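Does your kitchen scale tell the truth?

Put a banana on a digital kitchen scale and a number appears almost at once. 144, it might say. It looks very sure of itself. But how does it know? It has never met your banana before.

People tend to believe numbers on screens. If your uncle guessed that the banana weighed 144 grams, you would probably laugh at him. When a scale says it, you nod and carry on with the recipe. So let's be a bit suspicious and find out what is going on.

What happens when you press down

Older kitchen scales have a spring inside. You put flour in the bowl, the spring squashes or stretches, and a pointer moves round a dial. You can see it working, and you can see when it's a bit wonky.

Most digital scales do something sneakier. Under the weighing platform is a small piece of metal called a load cell. When you put something on top, the metal bends. It bends so little that you would never spot it, even with your nose right up against it. Stuck to the metal is a strip of very thin wire or foil, and when the metal bends, the strip bends too. A stretched strip makes it slightly harder for electricity to get through. A tiny computer measures that change and turns it into grams.

So the scale never looks at your banana at all. It measures a bit of bent metal and works out the rest. 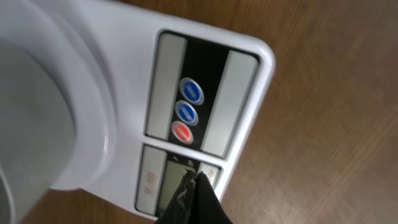 A digital kitchen scale with a round platform and three push buttons, two blue and one red.

The zero trick

Many digital scales have a button marked "tare" or "zero". (Tare is an old word for the weight of the container.) Say you want 200 grams of sugar, and your bowl weighs 642 grams. You could do the sum: 642 plus 200 is 842, so pour until you see 842. Or you could put the empty bowl on, press the button and watch the number drop to 0. Then pour until you see 200.

Has the bowl stopped weighing anything? Of course not. The scale is just taking 642 away from every answer. Lift the bowl off and many scales will show you minus 642, which gives the game away.

When should you not believe it?

Jytte Hafstein teaches cookery to children at the Tedlow food club on Saturday mornings, and she doesn't trust a scale until she has tested it. "People say it's digital, so it must be right," she says. "Why must it? A digital clock can be an hour slow."

These are the things she looks out for:

A wobbly table. If the scale is rocking, or sitting on a crumpled tea towel, the push on the load cell may not be straight down.

Something touching. A big bowl that leans on the wall is being partly held up by the wall, and the scale can't feel that part.

Very small amounts. Many kitchen scales go up in steps of one gram. Sprinkle on a pinch of salt and the number may not move. The salt does weigh something, whatever the screen says.

Too much. Every scale has a limit. If yours stops at 4,000 grams, that's four kilograms, so don't put the cat on it.

Test it yourself

Water is handy for this. One millilitre of cold water weighs very nearly one gram. Put an empty jug on the scale and set it to zero. Take the jug off, pour in 200 millilitres of water and put it back. The scale should show a number close to 200.

If it doesn't, who is wrong? Careful! It could be the scale, but the lines on a measuring jug aren't always perfect either, and neither are the eyes reading them. Try again with a different jug. Then weigh the same apple five times, in the middle of the platform and near the edge, and write down each answer. Do they match?

You may find that your scale is very good. Lots of them are. At least now you've checked.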